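6 de janeiro de 2023

Choveu de manhã e só saí de casa depois do almoço. Fui a pé até aos correios levantar a encomenda da Tuteck, que estava lá desde antes do Ano Novo. Vinte minutos de fila. O aquecedor que mandei vir pesa mais do que eu pensava e tive de parar duas vezes na subida.

Continuo a fazer contas à mudança para Molden. A renda lá são menos 200 euros por mês, mas o comboio come quase metade disso. O senhorio quer resposta até março. Hoje inclino-me para ir. Ontem inclinava-me para ficar.
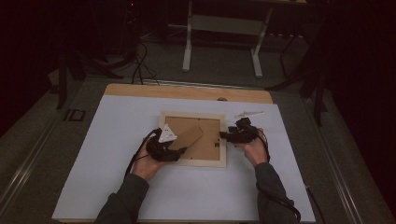

Moldura pequena, vista de trás, com o apoio de cartão.

Comecei a separar coisas, de qualquer maneira. Os livros da estante do corredor vão quase todos para a Bilyk, que paga pouco mas vem buscar a casa. Fico com os dicionários e com os de jardinagem. As fotografias da avó guardo-as eu - essas não entram em caixa nenhuma até ao último dia.

Jantei sopa e pão. Liguei o aquecedor novo no quarto e faz um zumbido baixo, suportável. Li o contrato outra vez, a parte da caução, e continuo sem perceber a cláusula das obras. Segunda telefono a perguntar.

Falta comprar fita-cola e pagar a água. Deitei-me cedo, com a chuva outra vez a bater na persiana.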